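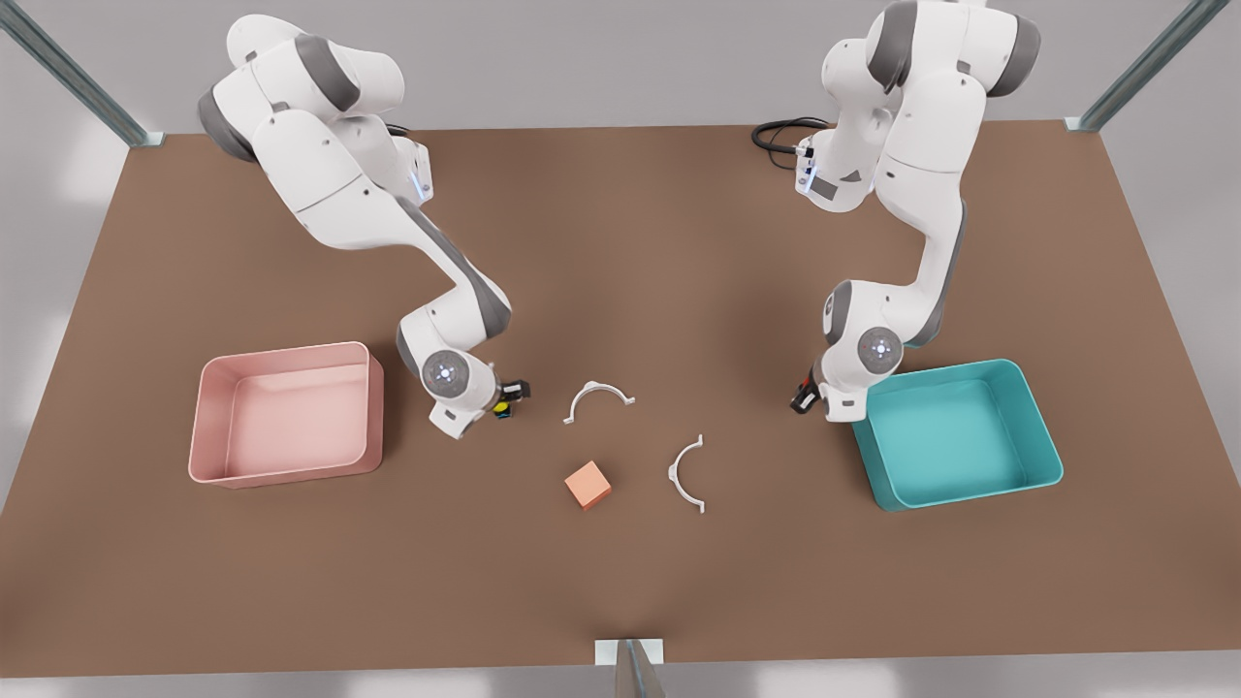 Does the Clidine mail relay need its own spool partition? It does once the queue holds more than 1,000 messages, and the default layout in Kemeck gives it one anyway.

Subject: Re: [galtham-admin] Spool partition filling after upgrade

On Wednesday a list member wrote:

> We upgraded the relay at the Galtham site to the current Clidine
> release and the spool partition now fills overnight. Disk usage
> reports it full, but adding up the file sizes gives a small fraction
> of the capacity. The queue had 1,811 messages in it this morning,
> most of them bounces to a single dead domain. Is this a leak in the
> queue runner, or do we need a bigger disk?

I doubt it is a leak. Check the inode count before buying anything. If df -i shows the partition at 100 percent while df -h shows free blocks, you are out of inodes and a bigger disk formatted the same way will only delay the problem.

The current release writes each recipient of a deferred message to a separate control file. The previous release kept them in one. A bounce storm with long recipient lists therefore uses far more inodes than the message count suggests, and the files are small enough that the byte totals look harmless.

If df -h is the one showing full, look for deleted files that are still held open. Run lsof +L1 against the spool mount. The log writer in the Gaete package keeps its old handle after rotation unless it gets a HUP, and the space does not come back until the process lets go of it.

For the bounces, set the deferral lifetime for null-sender mail separately. The default is 5 days for everything. We run 19 hours for bounces and leave ordinary mail alone. The option is bounce_lifetime, in the queue section, and it takes hours - the sample config says minutes, and the sample config is wrong.

Do not delete control files by hand while the runner is active. Stop it, use the purge command with the domain as its argument, then start it again. Purge rebuilds the index as it goes, so expect it to be slow on a queue of that size.

If it does turn out to be inodes, reformat with a lower bytes-per-inode ratio at your next maintenance window. Drain the queue to the secondary first. Changing the ratio on a live ext4 file system is not possible.

Please post the output of both df commands and the mount options. The Kemeck installer changed its defaults in February and I would like to know which set you have.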